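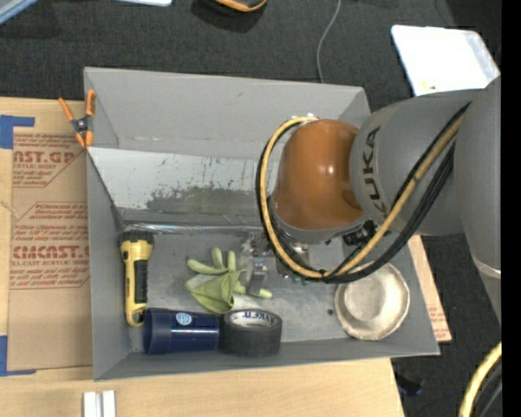

Emese Jakab asked whether a letter of welcome to a visiting ambassador may be sent straight to the embassy. It may, but municipal offices in Clevham are advised to follow the procedure set out in this guide.

How to request a courtesy call

1. Confirm the visit. Write to the protocol desk of the embassy and ask for the dates of travel. Do not announce the visit until a written reply has been received.

2. Draft the letter. Use the full title of the ambassador in the address and "Your Excellency" in the salutation. State the purpose of the meeting in two sentences at most. Requests concerning visas or trade disputes belong in separate correspondence.

3. Attach the list of attendees. Give each name as it appears on the person's passport, including accents, followed by the office held.

4. Submit the request at least 11 working days before the proposed date. Letters are signed by the mayor or a deputy.

5. Agree on the order of speakers. The host speaks first and the ambassador replies. Interpreters are seated behind the principals.

Gifts should be modest and declared in advance. Questions about forms of address may be sent to Krisztina Vass at the Clevham Protocol Office.

Last revised 10 Jul 2018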